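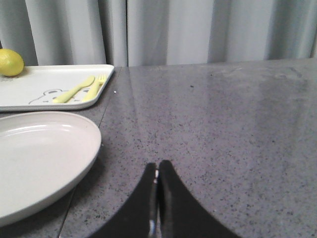 Rerkura kitchen-table tasks: progress report to Boltell
Prepared by Lamduan Noiphan
Last updated: 29 September 2026

You asked for a shorter report than the August one, which ran to more pages than we had usable recordings. We have more recordings now and have tried to hold the line on pages.

Where we are

The plan was 300 accepted demonstrations of simple tabletop jobs, driven by a person and recorded from the wrist and from a fixed camera. We have 263, which leaves 37 to do. These will be finished at the Rattanakul site with the kit as it stands, and no extra money is being asked for. I mention this early as I gather it is the paragraph people read.

The jobs are of the "put the fruit on the plate" sort. They sound trivial, and for a person they are. Our operators now have strong feelings about citrus. A lemon has a pointed end and will swivel on it if pinched carelessly, while a mandarin gives you nothing to line up with at all. Early on we accepted any recording in which the fruit arrived. Lamduan Petchrat went back through those and threw out the ones where the operator had plainly nudged it there by luck, on the grounds that a learner will copy the luck and get none of the benefit. That cost us a fair slice of the August total. She was right, and has been decent about it.

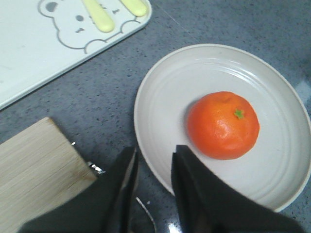 Wrist view, fingers open, with the mandarin on the plate.

What we changed

Layouts. In the first batch every item went back to the same spot between runs, because that is what tidy people do. A model trained on it reached confidently for the usual spot whether or not there was anything in it. Items are now moved between recordings according to a printed sheet, and the operator doesn't get to see the sheet in advance.

Instructions. Each recording carries a written instruction, and ours had become rather samey. Two people now write them separately, so the same job may be "pop the orange in the bowl" or "move the round fruit to the dish". Where the two disagree about what counts as a dish, we keep both. The argument about "dish" took most of an afternoon and is not itemised in the costs.

Toy and real-looking fruit together. We added a flat toy orange slice to some layouts, so that "orange" on its own is no longer enough to go on. Results so far are mixed, in the sense that the model is mixed up.

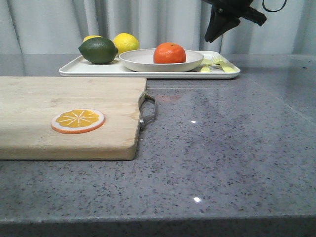

Fixed view of a layout with the toy slice on the board and the orange fruit in the bowl.

What went less well

The Clonditz labelling tool lost its notes field after an update, and we were slow to notice. Six recordings have no reason given for their rejection. We have left them rejected.

Pale utensils on a white tray are still the hardest thing we ask for. The operators manage by going slowly, which makes for long recordings with a good deal of hovering in them. We could trim the hovering, but I would sooner not until we know whether it does any harm. If Boltell has a view, now would be a good time — after the next training run it will be an expensive one.

Next

Finish the remaining recordings, retrain, and test on 2 layouts that have been kept out of the data from the start. I had hoped to include test figures here. What I have is from a run with the wrong instruction file loaded, and it flatters us, so it stays in the drawer.

The budget sheet is with your office under separate cover. Underspend on travel, overspend on fruit.

Related items
Rerkura progress report, August
Note on rejecting demonstrations (L. Petchrat)
Layout sheets: how to use them
Rattanakul site booking

Contact: Rerkura project office | Copyright Rerkura | Back to top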